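Blue tape on a table, good or bad idea?

jgalindo
I tape mine into squares so the play food and the pots each get a spot. 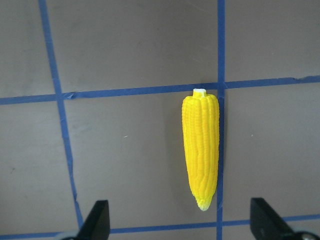
Toy corn in its square.

ycsin30
Looks fussy to me. Kids ignore lines.

jgalindo
Mine don't. The big stuff goes out first.
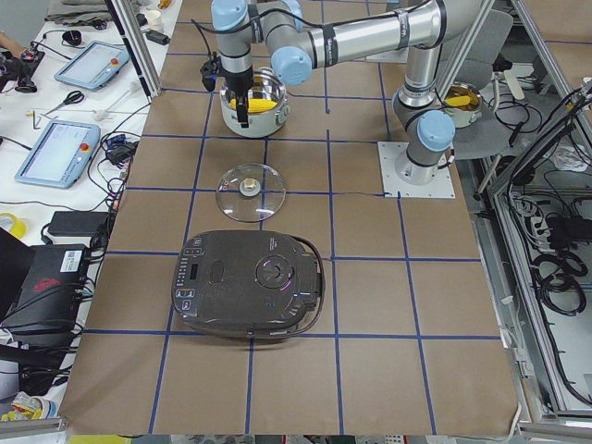

Does the tape leave glue behind?
Mine peeled clean after 2 months.

ycsin30
Mine didn't. Try one strip first.

shahab_a
I'd keep the squares bigger. A pot with its lid on 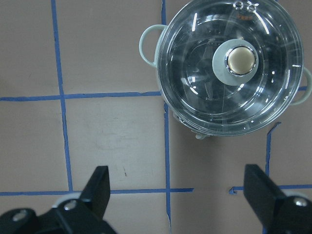 needs more room than corn does.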